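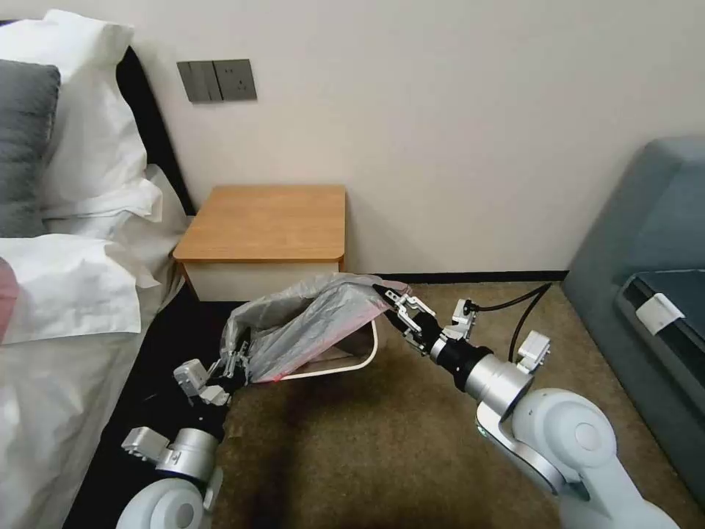 Duvet insert keeps bunching inside the cover
posted by mapleflats, 9 October 2022

I bought a down-alternative insert from Skarkance in March and it won't stay put in the cover. By morning all the fill is at the foot end and I'm sleeping under two layers of cotton. My bedding is nearly all white like the bedding up top, and mine gets just as rumpled, with half the duvet sliding toward the floor. The insert is queen size and so is the cover. Is there a fix, or do I need a different insert?

ottoline307
Does the cover have corner ties? If it does, sew a loop on each corner of the insert and tie them together. Took me one evening and I can't sew.

mapleflats
No ties. It's an Ilik cover, the plain one with buttons.

brinedpickle
Skip the sewing and get duvet clips. The Ultness ones come in a pack and hold fine.

ottoline307
Clips tore a hole in mine after 2 washes. I wouldn't use them on anything thin.

brinedpickle
Mine have been on for years. You have to take them off before you wash it.

gravelroad400
Check the measurements before you buy anything. "Queen" means different things to different companies. My cover was four inches wider than the insert — no clip will help with that.

ottoline307
Agree on measuring. Still disagree on clips.

mapleflats
Measured. The cover is 3 inches wider and 2 longer. So I guess it's the size.

gravelroad400
That would do it. Sasaki lists real dimensions on the tag, if you end up replacing the insert. Go an inch or two bigger than the cover.

mapleflats
Thanks. I'll try ties first and order one if that doesn't work.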